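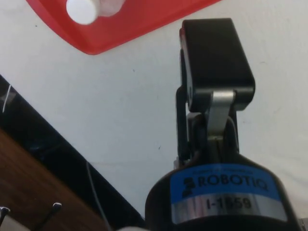 Clano collects 3,251 hand-guided demonstrations for small-parts handling

Clano has finished the first round of recordings in its tray handling project, in which operators show a robot arm how to pick up and place small plastic parts by steering it remotely. The set contains 3,251 demonstrations and will be used to train the control software for two packing cells at the Gonell plant, with the first cell due to run under supervision in September.

The recordings were made with a Robotiq gripper and a small camera mounted at the wrist. The camera moves with the hand, so the fingers stay in view and the red tray comes in from the top of the image as the arm approaches. A second camera, fixed above the table, covers the whole work area. Joint positions, finger opening and both video streams are stored with a common time stamp.

Operators worked with a hand controller and watched the arm directly from a seat beside the table. Each demonstration starts from one of several arm positions and ends when the part has been released and the fingers have cleared it. Failed grasps were kept if the operator recovered within the same run. Runs that ended in a protective stop were discarded.

"We started by pushing the arm around by hand, and for coarse motions that is still the quickest way," said Horațiu Mihăilă, who leads the project at Clano. "At the tray it caused problems. The person's hands were in the video, and the force they put on the wrist showed up in the data. With remote control the camera sees what it will see later, when the policy is running."

Hand guiding was retained for setup. Before each session an operator moves the arm through its limits and saves the approach height above the tray, which takes a few minutes. The remote session then begins from those saved points.

The quality of the demonstrations varied more than the team had planned for. New operators tended to stop above the part, correct the angle and then descend, while experienced ones did all of it in one motion. Software trained on a mix of the two styles hesitated above the tray and sometimes closed the fingers too early. Clano now has every operator complete 300 practice runs that are not used for training, and it tags each recording with an operator number so that the styles can be separated.

Ambros Leitner, process engineer at Gonell, said the plant had asked for a method its own staff could repeat when a part changes. The current cells are programmed point by point, and a new cap shape means calling in an integrator. "If a shift lead can record a few hours of runs and send them off for training, that is a different kind of changeover," he said. He added that cycle time is still behind the programmed cells - by how much depends on the part - and that Gonell will not switch over until the gap is smaller.

Gonell has set the acceptance test at 1,000 consecutive picks from mixed trays, with any dropped part counted as a failure and no operator input allowed except to refill the tray. Clano has run shorter versions of the test in its own lab but has not released results. Lighting will be the main difference at the plant, where the cells stand close to a row of windows. Additional recordings will be made on site before the test, in the morning and again in late afternoon.

The recording software was written in-house and handles the hand controller, both cameras and the tagging of runs. Clano said it plans to make the file format public but will keep the demonstrations themselves private under its agreement with Gonell. A second round of recordings, covering parts that must be turned over before they are placed, is being prepared with the same arm and gripper.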